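机器人软件实践 第六讲讲义
从手持夹爪录像到能用的轨迹:时间、镜头、坐标系,以及黄色

主讲:Lemlem Ambaye
先修:第四讲(刚体变换),第五讲(视觉里程计)。第五讲没来的同学请先去看讲义,本讲不重复推导,我也不会在走廊里重复推导。

0 本讲要做什么

上一讲结束时大家手里有了录像和惯性数据。按照论文里的流程图,接下来有一个箭头,箭头右边写着“策略”。本讲讲的就是这个箭头。它在图上长一厘米半,在我们的仓库里占了大半个目录,而且目录名叫 misc。

流程按执行顺序分成五段:对时、标定、定位、夹爪开度估计、切片打包。前四段出错的时候第五段都不会报错,它会很礼貌地给你打包出一份格式完全正确的垃圾。所以本讲的很多篇幅花在“怎么知道它错了”上。

代码在课程仓库的 lec06 目录,入口脚本属于 Plitard,打包格式用 Wiltadeck。两者的文档互相引用,请不要试图顺着链接读到底。

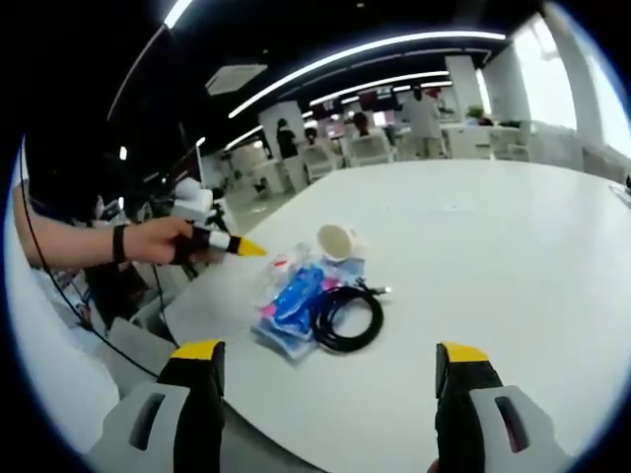

本页最后修改:7月9日 星期六

1 对时

双夹爪录制时有两路视频、两路惯性数据,四个时钟。每个时钟单独看都很准,放在一起就各执一词。

约定:全部数据对齐到左夹爪相机的时钟。为什么是左边?没有原因,写代码的人那天坐在左边。但既然定了就不要改,去年有一组改成了右边,只改了一半的文件,后来他们的轨迹里两只手总是差一点点碰到一起,像一对正在冷战的同事。

对时分两步。

第一步,粗对齐。录制开始时两个夹爪先做几次快速开合,再一起晃几下。取角速度模长做互相关,峰值位置就是时钟偏移。注意先重采样到统一频率再算互相关,顺序反了也能出峰值,只是那个峰值没有意义。

第二步,漂移。长录像的时钟偏移会慢慢变。开头和结尾各估一次偏移,中间线性插值。如果只在开头晃了,结尾忘了晃,那么脚本会退回到常数偏移,并在日志第四级打印一行提示。默认日志级别是二。这件事已经提过意见了。

还有一个容易漏掉的量:图像延迟。相机给的时间戳是图像到达的时刻,曝光发生在更早的时候。课上那台部署用的机器测出来是 133 毫秒。录制数据时这个延迟可以事后扣掉,部署时扣不掉,只能在动作端补。做法是把策略输出的动作序列里已经过期的那几步扔掉,从还来得及执行的那一步开始发。策略按 10 赫兹输出,每步 100 毫秒,133 毫秒意味着第一步到手时已经过期,第二步也剩不了多久。动作执行端自己还有延迟,要另外测,不能并进这个数里了事。

练习 6.1:给你一段开头有晃动、结尾没有的双路录像,估计偏移,并说明你为什么相信这个偏移。“脚本输出的”不得分。

2 镜头

手持夹爪上用的是鱼眼镜头,视野大,代价是直线都不直。看一眼天花板上的灯带就知道了,灯带本身是直的,装修队没有那个预算。

第五讲用的针孔模型在这里不能用。针孔模型里像点到中心的距离是 r = f tan θ,θ 接近九十度时 r 跑到无穷远去。等距模型用 r = f θ,老实得多。实际镜头两者都不完全服从,所以在 θ 后面接一个奇次多项式:

r = f (θ + k1 θ^3 + k2 θ^5 + k3 θ^7 + k4 θ^9)

四个系数,标定板拍够了就能解出来。所谓拍够了,是指标定板要去过画面边缘。绝大多数同学的标定板一直待在中间,重投影误差漂亮得可以裱起来,边缘的系数则完全由求解器自由发挥。检查方法很简单:把角点在图像上的分布画出来,如果像一个煎蛋的蛋黄,重拍。

要不要先去畸变再喂给策略?本课的答案是不要。去畸变会把边缘拉得很长,中间留给物体的像素反而少了,而且大视角处没法展到平面上,只能裁掉,裁掉的那圈恰好是定位最喜欢的地方。我们的做法是:定位模块用鱼眼模型,策略网络直接看原图。网络不认识直线,也就不会因为线弯了而难过。

每个相机单独标定,参数文件名带上相机编号。不要共用一份“应该差不多”的参数。Rowlands 分支里有一个文件叫 calib_final_good.yaml,它对应哪台相机已不可考。

3 定位

定位模块要回答的问题是:每一帧,夹爪在哪里,朝哪里。

白桌子是这一步的天敌。特征点提取器需要角点,大片白色桌面给不出来,桌面有反光的时候它会从反光里找,找到的东西会跟着相机一起走。视觉里程计看到一堆“跟着我走的点”,得出的结论是我没动。惯性数据说我动了。两边在滤波器里争论,最后的轨迹是妥协的产物,谁都不满意。

处理办法有这样一些:

屏蔽固定遮挡。夹爪自己的手指和外壳在每一帧里都在差不多的位置,画一个掩膜盖掉。手指会开合,掩膜按最大开合范围画。

屏蔽对面那只手。双夹爪录制时,另一只夹爪和握着它的手会进到画面里,而且总是在最关键的时候进来。固定掩膜管不了它,只能靠外点剔除。好在它占的画面一般不大,背景里桌子以外的东西(窗框、柜子、柱子)足够投票把它压下去。如果录制的人穿得花哨并且贴得很近,投票结果就不好说了。

先建图后定位。正式录制前拿着夹爪在桌边慢慢绕一圈,建好地图,后面每一段都在这张地图里重定位。绕圈时要看桌子,也要看房间。两只夹爪共用一张地图,这样它们之间的相对位姿才有着落。

背景里走动的人一般不用管。坐着的人要小心一点:一个人坐在那里建图时一动不动,会被当作可靠的地标收进地图,然后他去吃饭了。

怎么知道定位错了?看三样东西。第一,重力方向,从地图里推出来的桌面法向应当和惯性数据的重力方向一致。第二,静止段,夹爪放在桌上不动的时候位置应该不动。第三,两只夹爪的距离,手指尖对着同一个物体的时候,算出来的指尖间距不能是半米。第三样最不讲理,也最管用。

Plitard 的可视化窗口里,轨迹颜色默认按时间渐变。建议改成按跟踪置信度上色,你会看到很多平时不想看到的东西。

4 夹爪开度,以及黄色的问题

开度可以从图像里估。指尖是黄的,桌子是白的,手指是黑的,做一个色相阈值,取左右两个连通域的质心,距离过一遍标定表,开度就出来了。第一版代码十几行,写的人很得意。

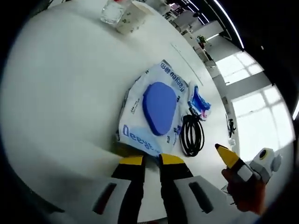 然后大家开始录双手任务。对面的夹爪指尖也是黄的。

连通域按面积排序取前两个,通常还是自己的手指,离得近,面积大。但手指快要合拢时两块黄色会连成一块,此时第二名自动由对面的指尖递补,开度瞬间从接近零跳到全开。策略学到的教训是:快夹住的时候应该猛地松手。它学得很好,部署时复现率相当高。

现在的版本做了三处修改。

一是先把搜索限制在一个小区域里。自己的指尖相对自己的相机,运动范围是固定的,画一个梯形就够。对面的指尖有时也会闯进梯形,但少多了。

二是允许只找到一块。两块并成一块时,检查这块的宽度,落在标定范围内就按合拢处理,否则标成缺失。缺失可以插值,短的用线性,长的把整段丢掉。不要用零填。零是一个合法的开度。

三是加变化率上限。人的手指再快也有限,相邻两帧开度变化超过上限的,一律标成可疑。可疑帧不自动修,打印出来给人看。Bruder 数据包里的可疑帧列表很长,大家可以在练习里领略一下。

有同学建议把其中一只夹爪的指尖换成别的颜色。这是好建议,在硬件那边的愿望清单上,自去年十月起排在第二位。第一位是更长的线。

顺带说一下透明和反光的东西。塑料袋皱起来以后会产生一堆高光,白平衡一漂,高光就可能带一点黄。阈值放宽的时候请先拿有塑料袋的片段试,不要拿空手开合的片段试。桌上物品的选择上,袋子、纸杯、成圈的线各有各的麻烦:袋子每次皱得都不一样,线圈会散,纸杯会倒。纸杯倒了以后那一段要不要保留,取决于任务描述里有没有写“杯子立着”。标注之前先把任务描述读一遍,录完以后再改描述去迁就录像的,按学术诚信条款处理,或者至少请我喝咖啡。

练习 6.2:在 Bruder 数据包里找一段开度估计错误的片段,画出开度曲线,指出错误属于上面哪一种。如果都不属于,写信给我,附曲线。

5 坐标系

四个坐标系:地图、左夹爪、右夹爪、机器人基座。前三个录制时有,第四个部署时才有。策略如果学的是地图坐标系下的绝对位置,那么换一张桌子就全完了,把桌子挪一挪也完了。

所以动作用相对位姿表示:以当前时刻的夹爪坐标系为参考,写出未来若干步的目标。

T_rel(t+k) = T(t)^(-1) · T(t+k)

注意参考的是“当前时刻”,整个动作块里每一步都参考同一个 t。每年都有人写成逐步增量,也就是每一步参考前一步。增量写法误差会累积,而且数值上太像了,画出来肉眼看不出区别,直到执行到动作块后半段,手臂缓缓离开了它该在的地方。

双手任务还要加一个观测量:右夹爪相对左夹爪的位姿。

T_LR(t) = T_L(t)^(-1) · T_R(t)

这个量依赖两边在同一张地图里,也依赖第 1 节的对时。对时错了,T_LR 在静止时完全正确,一动起来就错,动得越快错得越多。很多人先去查标定,查两天。请先查对时。

旋转用六维表示(旋转矩阵前两列),不要用欧拉角,也不要直接回归四元数。q 和 -q 是同一个旋转,网络不知道,网络会取平均。

6 切片打包

切片按录制按钮的标记切,首尾各留一点余量。余量里人手往往还在调整姿势,要么裁干净,要么就接受策略上电以后先扭捏一下。

丢弃规则写在配置文件里:跟踪丢失超过阈值的丢,开度长时间缺失的丢,总帧数超过 3,000 的丢。最后一条的理由是,桌面整理类的任务录到这么长,多半是有人忘了按停止。

打包时 Wiltadeck 每 1,000 帧写一个块。块大小可以改,改大了训练时随机读取会变慢,改小了文件系统会来找你。图像先缩放再压缩,缩放用面积插值。最近邻插值也能跑,训练曲线看不出差别,细的东西例如线缆在缩小后会断成虚线,策略去夹的时候就很为难。

打包完以后必须回放。回放的意思是从打包好的文件里重新读出图像和位姿,把未来几步的指尖位置投影回当前图像上,看点有没有落在手指将要去的地方。这一步同时检验了对时、镜头、定位和坐标系,是本讲里性价比最高的一个脚本,名字叫 replay_overlay,每年被跳过的次数也最多。

投影点整体偏一个方向:先怀疑相机到指尖的外参。投影点总是提前或者滞后:对时。中间准边上不准:回到第 2 节,看看你的煎蛋。投影点四处乱飞:坐标系乘反了,把逆挪到另一边再试一次,然后搞清楚为什么,不要试到好为止就提交。

7 作业

交三样东西:打包文件、一段回放叠加视频、一页纸的说明。说明里写清楚丢掉了哪些片段以及原因。丢得多不扣分,一个都没丢的我会仔细看。

视频里要包含至少一段双夹爪同时入镜的画面。只交单手片段的,第 4 节等于没做。

提交到课程服务器的 lec06 收件目录,文件名用学号。去年收到四个名为“最终版”的压缩包,其中两个内容相同,作者不同。

下一讲讲策略训练,请先装好环境。显卡排队表在实验室门后,铅笔写的不算。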